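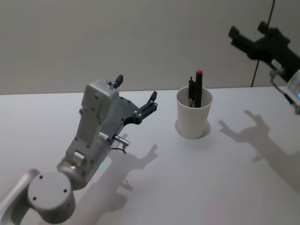 Harish Jaiswal asked under my last post whether you can roll a flat light grey straight over old semi-gloss, and whether he really had to sand the whole wall first when his brother-in-law never does.

Well, your brother-in-law has been lucky, Harish! You do have to scuff it. I got enough questions along the same lines that I figured I'd write the whole thing out, start to finish, for one ordinary room with one ordinary person doing it (me, in the old leggings).

What I buy

One gallon of wall paint, a quart of bonding primer if the old finish is shiny, a decent angled brush, a 10 mm roller sleeve, a tray, a sanding sponge, painter's tape that isn't the dollar store kind, and a tub of filler. My grey is Grenell 1187, matte, and I pick it up at Gagnon because they'll shake it again for you if you come back a week later. The roller frame is a Trirker and I've had it so long the handle has gone sticky. I've tried fancier ones – the sleeve is what matters.

Picking the grey

Greys are sneaky. Mine looked perfect on the chip and went baby blue in the north-facing room, so now I paint a big piece of bristol board, let it dry, and move it around the walls for a couple of days. Look at it at breakfast and again with the lamps on. If you have white furniture, hold the board right behind it. A grey that seemed warm by itself can go greenish beside a bright white, and you want to know that before you've opened the gallon.

Washing and scuffing

Pull everything away from the wall and wash it with warm water and a squirt of dish soap, bottom to top so the drips don't streak. Rinse with a clean cloth. Kitchens need doing twice.

Once it's dry, go over the shine with the sanding sponge. You aren't trying to remove paint, only to knock the gloss back so it looks dull when you shine a flashlight along it. My long wall took 20 minutes and most of that was me moving the stepladder. Wipe the dust off with a damp rag. Microfibre is best.

Fill the nail holes now. Overfill a touch, let it go hard, sand flush, then dab primer on every single patch. I skipped that in the hallway and I can still find each one when the sun comes in sideways.

Cutting in

Hélène Wong taught me to load only the bottom third of the brush and tap it on the inside of the can instead of scraping it across the rim. Start a finger's width from the ceiling, lay down a line of paint, then come back and ease it up to the edge. Slow and steady. If your hand shakes, rest your pinkie on the wall.

Do one wall at a time, cutting in and then rolling while the edge is still wet. I know it's tempting to do all the edges in the room with a podcast on and save the rolling for after supper (guilty!), but you can get a darker picture-frame look around the outside and a second coat doesn't always hide it.

Rolling

Wet the sleeve, spin it nearly dry, then load it properly. Strips a bit wider than the roller, floor to ceiling, each one overlapping the last. Finish every strip with a light pass in the same direction. Don't go back to fuss at a spot that's half dry – leave it, it'll be fine, the second coat is coming.

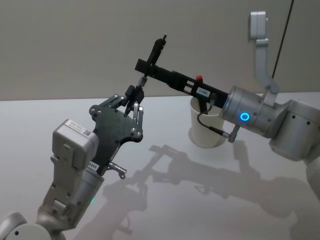 Light grey wall, white tabletop.

Second coat, and waiting

My can says four hours between coats. In August, with the windows open and that sticky heat, I leave it overnight. Wrap the roller in a bread bag and stick it in the fridge so you don't have to wash it out in between.

Pull the tape while the last coat is still a little soft, back on itself at an angle. If it's already dried hard, run a utility knife along the edge first.

Then hands off. I give it 36 hours before I push furniture back, and I don't scrub at anything for a couple of weeks. Aaliyah Zacharias hung her shelves the same evening and has a nice crescent of missing paint to show for it.

What it cost me

The paint and the sleeve came to just over 50 dollars on sale, and I had the rest in the basement. Write the colour number on a bit of tape and stick it inside the closet door. You'll want it for touch-ups, and the label on the lid is always the first thing to get dripped on.

Next up is the trim, which I'm dreading.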